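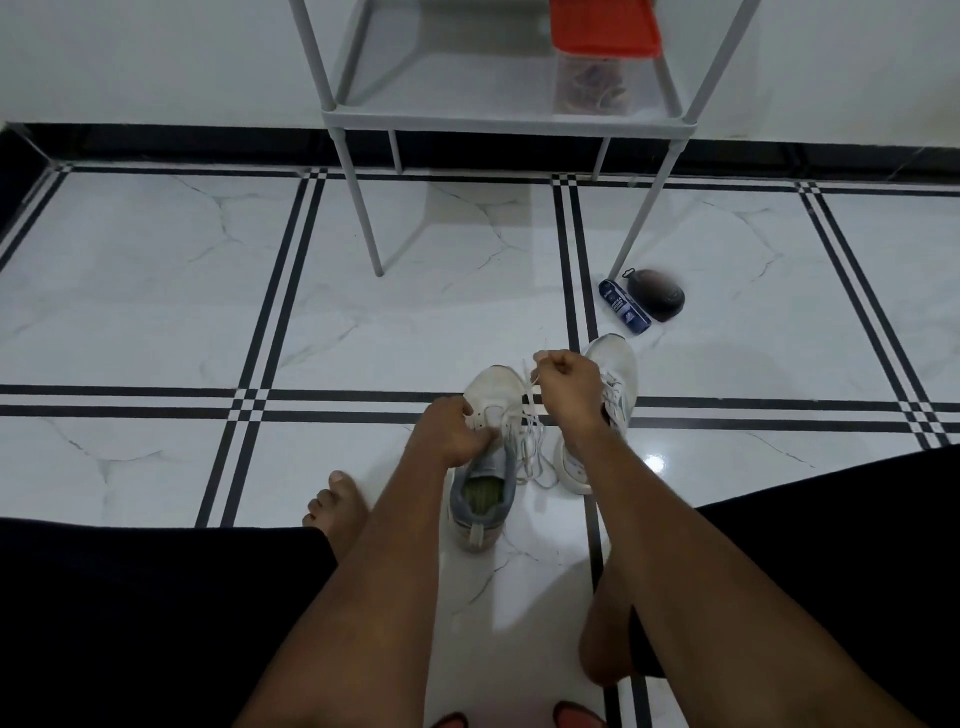
Lace ends drawn up, white tile floor.

Plila Footwear Support
Ticket 1452
Opened by: Pei-shan Kuo
Product: Plila Sin, white/grey, pale green insole
Category: Fit and lacing
Priority: Normal
Status: Closed

Summary
Laces work loose at the middle of the shoe after cleaning. Heel lifts when walking. Lace ends come out at different lengths on one shoe.

Original report
Both shoes fitted well from new. I took the laces out in April to wash them, brushed the uppers, left everything to dry overnight and laced the shoes again. Since then the right one feels loose over the instep however hard I pull the bow. If I pull harder, the top of the tongue digs in and the middle stays slack. The left is better but one lace end is noticeably longer than the other, long enough to tread on if I don't double the knot. Same laces, same socks, same size as before. I have not lost any parts as far as I know. Is the lace too long, has it stretched in the wash, or has the shoe itself changed shape?

Environment
Shoes worn indoors and on pavements, no running. Laces washed by hand in lukewarm water with a little liquid soap. Uppers cleaned with a brush and Humovex foam. Shoes kept on a Skundau rack between wears.

Log

09:10 Support
Ticket accepted. Stretch is possible but is low on the list. The laces on this model are a flat woven polyester and do not change length much at hand-wash temperatures. Uneven ends and a slack midfoot after relacing usually have the same cause, so please check the following before we look at parts.

1. Take one lace out completely and lay it flat. Fold it in half with the tips together and mark the midpoint with a bit of thread or a clip.
2. Check which way the lace enters the lowest pair of eyelets. Both sides should match — either both from above or both from underneath.
3. Check that the insole is flat at the heel and has not ridden up under the collar.
4. Check that the tongue is central and not folded at the bottom.

Please report each one separately for left and right.

10:25 Pei-shan Kuo
Results below.

Left: midpoint was not in the middle of the bottom row. It had moved towards the outer side. Both ends enter from above. Insole flat. Tongue fine.

Right: midpoint correct. One end enters from above and the other from underneath. Insole has a ridge I can feel with a finger, towards the back. Tongue slightly over to one side.

I had the insoles out for the wash as well and forgot to put that in the first message.

10:40 Support
Thank you, that accounts for the left shoe. On the right there are two separate faults and they should be dealt with in order. Insole first. A raised insole lifts the heel in the collar and produces the same lift as a loose lace, and no amount of tension at the top will correct it.

Right shoe, insole:
Slacken the laces all the way down, to the lowest row and not only the top two. Open the collar, pull the tongue forward and put your hand inside. Press from the heel towards the toe, then run your fingers along both edges. If the ridge comes back, take the insole out, check underneath for a folded edge or grit, and refit it toe first.
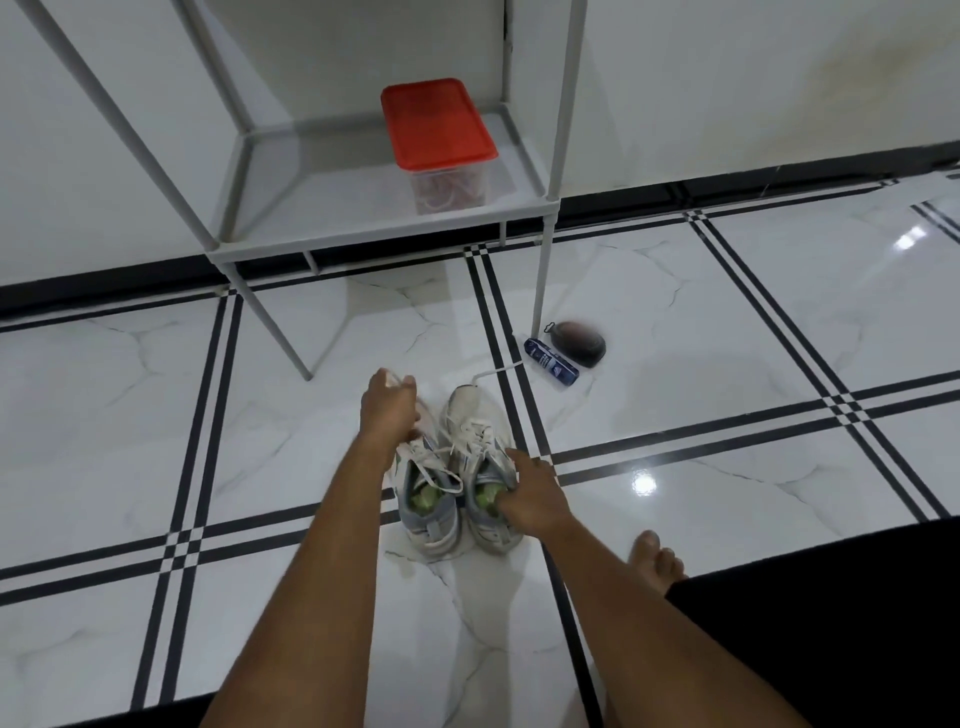
Leave the laces slack until the insole lies flat under your hand from heel to arch. Tightening over a ridge will set the crease and you will have to start again. If the insole is still damp underneath, stop at this point and let it dry out of the shoe. Do not use a hairdryer or radiator, as the backing can curl.

Right shoe, lace:
Pull the lace out and start again with both ends entering from above. Even up the tips before going on to the second row. Take up the slack at each row as you go, starting at the toe, with the foot in the shoe and the heel pushed back. Tension applied only at the bow does not travel past the third row on this upper because the padded tongue holds the lace.

Left shoe, lace:
No need to remove it. Slacken every row, shift the surplus across through the bottom pair and work it up to the top.

13:05 Pei-shan Kuo
Insole was folded under at the heel edge, a narrow strip. Dry underneath. Refitted and the ridge has gone. Right shoe relaced from above. Walked up and down the flat and the stairs. Heel lift is much less, still a little on the way down the stairs. Left shoe ends are now level.

Two further questions. Is there any point in using the top eyelet, which I skip? And does the foam leave a film on the laces? They feel more slippery than they did.

13:30 Support
Top eyelet: yes, for heel lift going downstairs. Thread it from above like the others and tie as normal. If it presses on the front of the ankle, slacken that row only.

Film: possible if the foam was used with the laces in and not wiped off. It will let a bow creep undone over a day. Rinse the laces in plain water, squeeze them in a towel and hang them up. We have no information on Humovex products beyond what is on their packaging, so please follow the label for the uppers.

Lace length, for reference: the replacement part for your size is the same as the one fitted. A shorter lace is not recommended. It leaves too little to tie once the top eyelet is in use.

16:45 Pei-shan Kuo
Top eyelets now used on both. Stairs are fine. I had washed the laces separately but did go over the tongue with foam afterwards with them in, so that is probably the film. Have rinsed them. No replacement laces needed.

Resolution
Right: insole folded at heel edge, refitted. Lace entry mismatched at bottom row, relaced.
Left: lace midpoint off centre, corrected without removal.
Both: top eyelet brought into use. Laces rinsed.
No fault found with upper, lace or sole. No parts sent.

Internal note
Third ticket this month with a folded insole after washing. The care leaflet says to remove the insole but says nothing on refitting. Suggested line for the next print: "Refit the insole toe first and press flat at the heel before lacing." Passed to the leaflet team. Help page on lacing to get a line on matching the entry side at the lowest eyelets — the present drawing starts at the second row.

Closed by Support, 17:00. Replies to this ticket will reopen it.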